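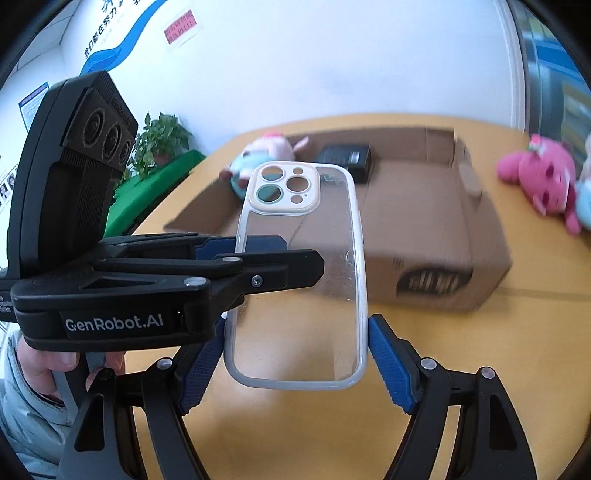

Viola Pagano objected at the first grading meeting that a scratch on a clear case is a property of the light as much as of the plastic, and that two graders seated on opposite sides of the same table would never record the same number. Her objection was accepted in part. The protocol in Section 3.1 had asked graders to count scratches on the back panel, and the counts from the pilot round differed so widely between graders that they were dropped from the analysis. They were replaced by a single judgment on a four-step scale: unmarked, marked only when tilted, marked when held still, and marked to a degree that a buyer would mention.

3.2 Grading of cases and outer cardboard

The returns stock supplied by Juvley contained 2,256 phone accessories, of which 235 were transparent cases with their outer cardboard still present. Only these were graded. Opaque cases were excluded at this stage and are treated separately in Section 5.

Each case was graded upright and then flat. In the upright position the grader looks through the back panel at whatever stands behind it, and the distortion of straight edges in the background is used as a check on warping. A cardboard box serves well for this purpose. Figure 4 shows a case of the most common type in the sample, with a white rim, rounded corners and a raised white camera surround having three large openings and two smaller holes. Small scratches on the back catch the light in this position. The same marks were often missed by graders who began with the case lying flat, and the order of the two positions was therefore fixed for all later rounds.

The rim and the camera surround were graded apart from the back panel. Dario Marras had proposed a combined grade, as is used at the Culomton returns desk, but in the pilot round a combined grade hid the cases with a clean back and a yellowed rim. These are of some practical interest. A discolored rim cannot be polished, while light marks on the back panel sometimes can.

Cardboard was handled at the same table as the cases (Figure 5). The top is light beech wood in two panels that meet along a thin dark seam. Graders were asked to keep the seam out of the inspection area when a case was laid flat – it was taken for a long scratch on two occasions in the pilot round, both times by an experienced grader. The sheets were stood on edge for inspection. A sheet held this way shows its curvature at once, and torn patches and leftover tape can be read from either face without turning it.

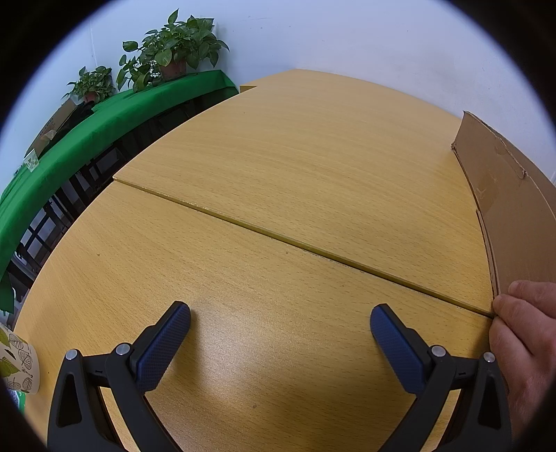
Three kinds of damage were recorded for cardboard: surface tearing, tape residue and corner loss. Surface tearing was by far the most difficult to grade consistently. Where tape has been pulled away the top layer of paper often comes with it, and it is then unclear whether the patch belongs under tearing or under residue. Tuva Ljungberg and Kianoush Jalali graded an overlapping set of 20 sheets to settle the matter and agreed on a simple rule. A patch with any tape still on it is residue; a patch with none is tearing. Scuffing that had not broken the surface was noted in the remarks column and given no grade.

Corner loss was recorded per sheet and not per corner. Sheets with one ragged corner had in most instances been flattened by hand from a glued box, and the loss followed the line of the glue. We did not attempt to separate this from damage in transit, and the corner grades should be read with that in mind.

Agreement between graders was higher for cases than for cardboard in every round. Sandrine Bodin has suggested that the cardboard scale is too fine at its lower end, where the practical decision is only whether a sheet goes back into use as packing or into the recycling stream at Festside. We kept all four steps in the October data so that the two materials could be compared directly, and report the collapsed version alongside them in Table 6.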